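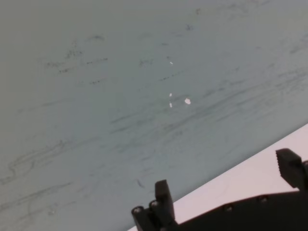 *4 min read*

# Water bottle (plastic, single-use)

A plastic water bottle is a light, see-through container with a screw cap, sold full of drinking water and usually meant to be recycled once it's empty. That's the formal definition I wrote for Prituder, our home-grown encyclopedia of everyday stuff, and I'm sticking with it. The site has 2,002 entries now (I did a good chunk of the kitchen ones), and somehow we had pages on egg timers and tablecloth clips before anybody got to this.

## Names

I say "water bottle" and so does almost everyone I know, which gets confusing, because the same words cover the refillable metal kind you take to the gym. Ritu Nautiyal wanted this page titled "Disposable bottle." I argued against it, mostly because people refill these things for weeks! My aunt keeps one going from March until the weather turns. For the sturdy kind, see the separate page on flasks.

## Parts

Starting at the top, you've got the cap, then the neck, the shoulder, the body and the base. Bottle people call the threaded part of the neck the "finish," a word I love and have never managed to use in conversation. The finish is made first, when the bottle is still a small thick tube called a preform. The tube gets heated and blown out into a mold, and the neck keeps its shape while everything under it stretches.

The body is nearly always PET, the plastic with a 1 in the recycling triangle. It's clear, it's light, and it crackles when you squeeze it. The base usually has ridges or little feet molded in, so it stands steady and doesn't bow outward. A perfectly flat bottom in plastic that thin would be a rocker.
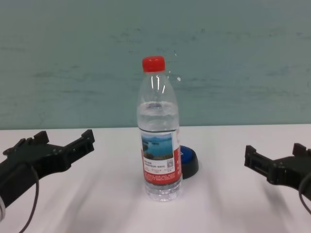

**Filed under: Kitchen & Table › Drinks › Containers**

## The fill line

New bottles come filled higher than you'd think, right up into the neck, with a small air gap that the trade calls headspace. Once you've had a few swallows the water drops to the shoulder, and a bottle with its waterline just below the shoulder is what I'd call a started bottle. It still looks pretty full — the shoulder is narrower than the body, so the first few sips pull the line down fast and the ones after that hardly seem to move it.

Kuldeep Grewal asked on the talk page whether the fill line tells you how much is left. Sort of. In the straight part of the body, half the height is half the water, give or take the bumps in the base. Up in the shoulder all bets are off.

## Label

Labels are mostly a strip of printed plastic or paper wrapped around the body and glued where the ends overlap. The front tends to get the pretty part and the small print goes wherever it'll fit: where the water came from, what's dissolved in it, who bottled it, and a date.

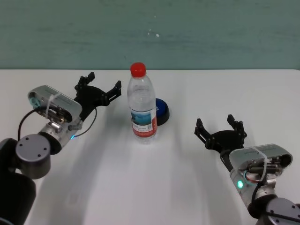 Label pictures deserve their own page someday, and Meenakshi Goel has been threatening to write it. Mountains are the big favorite, then springs, then lakes, and I've seen a few with nothing but a drop. Color does at least as much work as the picture. When the cap is bright red and the bottom of the label is a solid red band, the two read as a set from clear across the room, and you can find your drink without reading a word. Square codes turn up a lot these days too, tucked in beside the small print. I've scanned maybe 40 of those over the years and mostly landed on a company home page.

## Cap

Caps are a different plastic from the bottle, usually polyethylene or polypropylene. The ridges on the side are for grip. On a new one there's a ring at the bottom joined by thin bridges, and the bridges snap the first time you twist.

## See also

- Flask
- Jar lid
- Coaster
- Tabletop stains and scuffs

*Last edited Oct 4, 2020. Poonam Saxena checked the section on caps.*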